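Went to the open day at Solberg on Thursday, mostly for the parking. They had 2 robot arms going and a lot of pastry.

The pitch was a gripper called Vadeck that sorts small gears. It is good for 1,000 picks between pad changes, said the poster. The man beside it said 4,000. I wrote down both and had another Danish.

I stayed far too long – sorting gears is better than most television – and missed the Nonine talk.
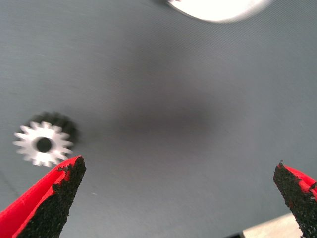
Fingers open, small white gear off to the left.

Recent posts
The Bikbridge bus, again
87 keys and a piano
February, reviewed

Contact | © 2018 | Back to top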